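Ticket: Wallet top-up taken from my bank account twice, only shows once
Product: Garg wallet, Android app
Opened by: Intan Ginting
Status: Closed (reopened once)

First message, 9.40 in the morning

Hi, I hope I've picked the right category because the drop-down had "payments", "transfers" and "money movement" and I couldn't tell them apart. I topped up my Garg wallet last night with 3000 rupees from my ordinary bank account. The little wheel went round for ages, then the app said "Something went wrong, please try again", so I did try again, like it told me to, and the second one went through in a flash.

This morning my bank shows 2 payments of 3000 to Garg, a minute apart, and the wallet shows one. So one of them is floating about somewhere and I'd like it back, or in the wallet, I'm not fussy which. I've got both reference numbers from the bank and I've put them in the form. The box only took one, so the other is in the box marked "middle name".

Things I've tried so far: logging out and in, pulling down on the balance to refresh it (a lot), turning the phone off and on, and updating the app. The update moved the help button to a different corner but the balance is the same.

Reply from Rostislav Ďurica, Garg support

Hello Intan, thanks for both references, I found the second one where you left it. The first payment reached us but was never matched to a wallet. Unmatched money normally goes back to the sending bank by itself. Could you please check the phone number your bank holds for you, and whether it is the same one you use in the app?

My answer, 11.15

Ooh, good question. It isn't! The bank still has my old number from before I moved to Mesville. I always assumed that didn't matter as the top-ups have worked perfectly well since last December. I've rung the bank and they've changed it while I was on the line, a very nice woman, took all of four questions and a wait with some flute music.

Should the missing one just appear now, or does somebody have to push it? I've left the wallet alone in the meantime and haven't tried another top-up, in case I end up with a third one lost.
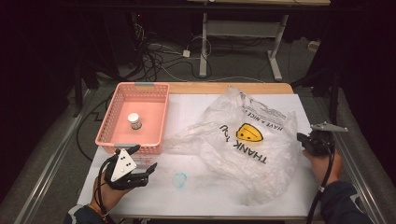 While I'm writing, there's a charge on the wallet I don't recognise either. It says 249, description "TRUTOV SERV", same evening. I thought it might be something of yours for the failed payment, which would be a bit cheeky. I don't have anything from Trutov as far as I know, and I asked my neighbour Sarla Awasthi, who has the same wallet, and hers doesn't show it. I've turned off "allow saved merchants" in the settings for now. Is that the right switch? It was the only one that sounded angry enough.

Reply from Rostislav Ďurica

That is the right switch. We don't charge for failed top-ups. Trutov is the billing name of a merchant, and I'm asking the merchant team which one. On the 3000: your number change won't push it, I have put in a manual match. Please allow until this evening.

My answer, 6.50 in the evening

The 3000 is in! Thank you. The wallet says it arrived at 6 on the dot. I did have a small panic since it came up as "promotional credit" and I thought it might expire, but I tapped on it and the details page says "customer funds", so I'm guessing the label is just wrong on the front page. Somebody might want to look at that. If I'd been in a hurry I'd have spent it on something daft before it vanished.

I also found the Trutov thing, so please tell the merchant team they can stand down. It's the Drutevora recipe app. I took the free trial, forgot, and it rolled over. My own fault entirely, and I've cancelled it in their app. They let me keep it to the end of the month, so we'll be eating a lot of lentils. It would have helped no end if the statement had said Drutevora.

Happy for you to close this.

Ticket closed by support

Ticket reopened by customer, 8.20 the next morning

Me again, sorry! Now that the bank has my new number the app wants me to verify the wallet from scratch, and it's asking me to scan the square code on the back of the welcome card that came in the post. I've got the card. The scanner opens, the green outline hunts about, then I get "Code not readable (E-6)". I've done it by the window, under the kitchen light and once in the hall with the lights off and the torch on. No luck with any of them. I can't find a way to type the number in by hand. There's a "Having trouble?" link, but it opens the same scanner again.

The camera itself is fine, it read the code on a bus ticket first go. I've wiped the lens too.

Reply from Junpei Kudo, Garg support

Hi Intan, I've picked this up from Rostislav. E-6 means the scanner can find the code but can't read all of it. Is the card bent or scratched, or is there anything over it, such as a sleeve or a protective film?

My answer, 8.55

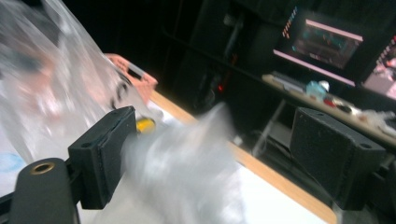
The card's flat and I can't see a scratch on it, but yes, there was something over it, and I feel a bit silly. I keep all my bank bits together in a clear plastic bag so they don't get lost in the drawer, and I'd been scanning straight through that. It seemed see-through enough to me! Then I thought about the bag next to the pink crate on that white tabletop, all creases and bright shiny patches with only blurry shapes showing through it, and mine is every bit as crinkly. So I took the card out, laid it on the table, and it scanned before I'd even got the phone level. Verified, new number showing, balance all present.

Two suggestions, if you pass these on. The error could say "take the card out of any cover" in place of a code with a 6 in it. And the "Having trouble?" link really does need to go somewhere else.

One last thing: do I need to do anything about Ramesh Rathore? He's my brother-in-law and he's down as the backup contact on the wallet. He got a text this morning saying a contact's details had changed and he's been ringing me since breakfast to ask if I've been hacked.

Reply from Junpei Kudo

No action needed from either of you. The text goes out automatically whenever a main number changes, and he can ignore it. I've logged the wrong "promotional credit" label, the error wording and the help link as separate items. The saved merchants switch is still off, so please turn it back on if you use any subscriptions through the wallet.

My answer, 9.30

I'll leave it off, I think! Ramesh has been told. Please close it, and thanks to Rostislav as well.

Ticket closed by support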